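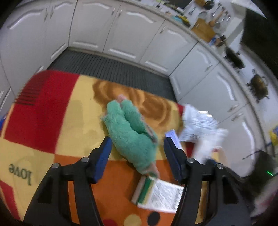
Minutes of the January get-together, Nuttall Street play group, typed up by me again as I had the only working pen. We started at 7 and went straight to the big sort-out of the floor stuff. Everybody agreed the patchwork rug stays! It's bright, it's big, and the yellow square with "love" on it is the one the kids all fight to sit on. What can't stay is the way everything lands on it in one heap. A sponge has no business sitting right up against a fuzzy green plush toy, and I said so (twice, sorry). So cleaning things get their own tub from now on, up on the shelf by the sink, and soft toys go in the Rolero bins.

Crumpled plastic bags and packets: straight in the trash when you spot them. We had a long chat over whether to save the good ones for wet clothes and decided no, we have a whole drawer of those already.

Small boxes and printed cards. Someone asked if we could toss the lot. I'd like to keep any card that goes with something we still own, so we settled on one folder, and whatever doesn't fit in it goes to recycling.

Rug cleaning. Two quotes came in, both for the rug plus the hallway runner. Perkach wants 3,014 and Getus wants 2,888, and I had to read those out again as people thought I'd slipped a digit. We have 1,343 in the fund. So no to both, and we'll borrow a carpet machine over spring break and do it ourselves. I put my name down for the first morning.

Snacks: still too many raisins. Carried over.

Next meeting same place, same time, in February. Please bring back any plush toys you took home to wash, and somebody bring a spare pen. We wrapped up at 8:20 and I locked the side door.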